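Ticket: Desk 27, monitor no power / no signal
Opened by: Morena Marras
Handled by: Chaiwat Khunthong
Site: Cokurcombe, second floor
Opened: February 8, 2020
Priority: normal (was low, bumped by Morena)
Status: waiting on part

Reported problem
Monitor on the right end of the long white desk won't come on. Was fine the evening before. Power button does nothing, no light, no beep. Tried another wall outlet, same. Need it for the Skineo layouts, please don't leave this til next week.

Log

09:10 CK
Got ticket. Asked Morena to hold the power button 20 seconds with the cord out, then plug back in. She did it twice. Nothing.

09:25 CK
Went up. Screen black, no standby light. Cord seated OK at the monitor end. Other end goes to the power strip down behind the desk, can't reach without pulling the desk out. Too much stuff on top to move it safely, open drinks included. Asked people to clear it.

09:40 MM
Cups are not open, they have lids. But ok will move them.

10:05 CK
Desk pulled out. Strip switch was on, strip light off. So it's the strip or the outlet, not the monitor (maybe). Plugged phone charger straight into the wall — charges. Plugged same charger into the strip — nothing. Strip is dead.

10:12 CK
It's an old Hamico one, reset button on the side. Pressed it, clicks but won't stay in. Left everything unplugged 10 min and tried again with nothing attached. Still pops out. Not resetting it any more, tagged DO NOT USE and took it downstairs.

10:30 CK
Monitor on its own cord direct to wall. Power light comes on amber, then goes off after 4 seconds. Hmm. So not just the strip.

10:45 CK
Swapped in the power cord from desk 20. Same thing, amber then off. Swapped video cable too. Same. Put Morena's cord on the desk 20 monitor and that one runs fine, so cord is good. Put everything back how it was at desk 20.

11:00 MM
Does this mean new monitor? Can I have the bigger one from the meeting room

11:02 CK
No to the meeting room one. Checking warranty.

11:20 CK
Asset list says bought in August, still covered. Called Thepsuriya (supplier). They think internal power board, want it tried on a differnt circuit first before they'll log it. Ran a cord over from the kitchen side. Same result. Called back, they logged it, replacment on order. No date given.

11:35 CK
Cable mess at that end needs sorting before the new one goes in. Adapters and plugs all piled around the monitor stand. Morena, please pull out whatever is yours and label it. Anything with no label by the time the part comes goes in the spares box. I'm not guessing again which adapter goes to what.

11:50 MM
Half of those aren't mine!! Will ask round. Do NOT bin anything yet

11:52 CK
Spares box isn't the bin.

13:15 CK
New strip fitted, longer lead so it reaches without stretching. Tested every socket with the charger, all good. Desk pushed back, divider is straight again. Please keep bottles away from the back edge, there's a gap there and the strip is right under it. Knocked-over drink was my first guess for the old strip but opened it up and it's dry inside, no marks. Just old I think.

13:20 CK
Loaner: small screen from storage, scratched in one corner but works. Can bring it up today. There's a 4,000 row asset sheet somewhere that I now have to update for all this, so give me an hour.

13:40 MM
Yes please to loaner. Put it on the left side if you can, right end is still full of plugs

13:45 CK
OK. Old monitor stays where it is til the replacement comes, don't plug it in.

Attachments (1)

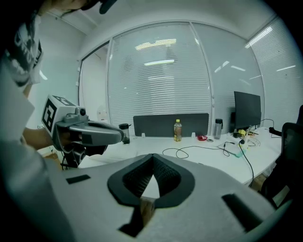 Desk 27, faulty monitor at right end, plugs around the stand still to be labeled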